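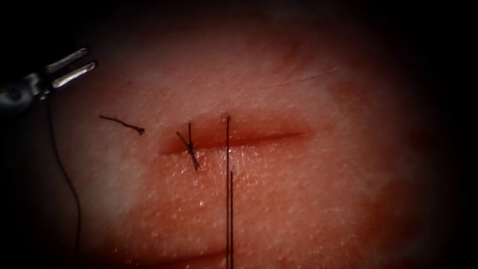
도청기 신호 차단용 음향 잡음 발생기 Brivonar 20

작성: Da-eun Ok | 1월
조회 1,201 · 공유 20 · 댓글 2

회의실에서 하는 말이 밖으로 나가는 것을 걱정하시는 분이라면, 이 기기가 도움이 될 수 있습니다. Brivonar 20은 Wornari에서 만든 음향 잡음 발생기입니다. 도청기를 찾는 기기가 아니고, 도청기가 녹음하는 소리를 알아듣기 어렵게 만드는 기기입니다. 그래서 도청기가 어디에 있는지 모르는 경우에도 사용할 수 있습니다.

어떻게 작동합니까

본체를 켜면 사람의 목소리와 비슷한 주파수 범위에서 불규칙한 소리가 나옵니다. 이 소리가 대화와 섞입니다. 마이크는 두 가지 소리를 같이 녹음하게 되고, 나중에 녹음을 들을 때 말의 내용을 나누어 듣는 것이 힘들게 됩니다. 소리는 매번 새로 만들어지며 같은 부분이 반복되지 않습니다. 반복되는 소리는 컴퓨터 프로그램으로 지울 수 있기 때문에 이 점을 꼭 확인하고 구입하시는 것이 좋습니다.

전파를 내보내는 기기가 아닙니다. 그러므로 휴대전화, 무선 인터넷, 무전기에는 영향을 주지 않습니다. 전파 방해기를 찾으시는 분은 이 제품이 맞지 않습니다. 그런 기기는 허가 없이 사용하면 법에 걸릴 수 있으며 저희는 판매하지 않습니다.

어디에 놓습니까

가장 좋은 자리는 대화하는 사람들과 의심되는 장소의 사이입니다. 의심되는 장소를 모르시면 탁자 가운데에 놓으십시오. 유리창이 큰 방에서는 별도로 판매하는 진동 스피커 Maeng을 유리에 붙이시면 됩니다. 유리의 떨림을 밖에서 읽는 방식의 도청에 대비하는 부품입니다. 본체 뒤에 연결 단자가 2개 있어서 창문 하나와 문 하나에 같이 쓰는 분이 많습니다.

자동차 안에서도 사용이 가능합니다만, 운전 중에는 사용하지 마십시오. 소리 때문에 경적이나 구급차 소리를 못 들을 위험이 있습니다.

제품 사양

모델: Brivonar 20
소리 크기 조절: 20단계
외부 스피커 단자: 2개
전원: 내장 충전지 또는 USB 전원
본체 색: 검정
구성품: 본체, 충전선, 천 주머니, 한국어 설명서

소리 크기에 대하여

문의가 제일 많은 부분입니다. 처음부터 최고 단계로 켜시는 분이 계신데, 그렇게 하면 회의하는 사람도 서로의 말을 듣기가 어렵고 목소리가 점점 커집니다. 목소리가 커지면 잡음의 효과는 줄어듭니다. 중간보다 조금 낮은 단계에서 시작하시고, 휴대전화를 탁자 끝에 두고 녹음을 해 보십시오. 녹음을 들어서 단어가 들리면 한 단계씩 올리시면 됩니다. 방마다 벽과 천장의 재료가 다르므로 저희가 정해진 숫자를 말씀드릴 수 없습니다.

함께 사용하는 제품

Vukon 전파 탐지기를 이미 가지고 계시면 순서를 이렇게 권합니다. 먼저 탐지기로 방을 확인하고, 그 다음에 Brivonar를 켭니다. 전원을 연결하지 않은 녹음기나 꺼져 있는 도청기는 전파가 없어서 탐지기에 나타나지 않습니다. 두 제품은 하는 일이 다르기 때문에 하나가 다른 하나를 대신하지는 못합니다.

배송과 교환

평일 오후 2시 전에 주문하시면 당일에 보내 드립니다. 화요일은 창고 재고를 정리하는 날이어서 다음 날 출고됩니다. 포장 상자에는 제품 이름을 적지 않습니다. 교환을 원하시면 천 주머니까지 모두 넣어서 보내 주십시오. Maeng은 접착 부분을 한 번 사용하면 교환이 되지 않습니다.

제품 상담: Wornari 고객 담당 I-seul Yook

댓글 2

상담실에서 쓰려고 합니다. 옆방에 소리가 많이 들립니까?

답글 (I-seul Yook): 안녕하세요. 낮은 단계에서는 문을 닫으면 선풍기 소리처럼 작게 들립니다. 벽이 얇은 건물이면 본체를 벽에서 조금 떨어뜨려 놓아 주십시오.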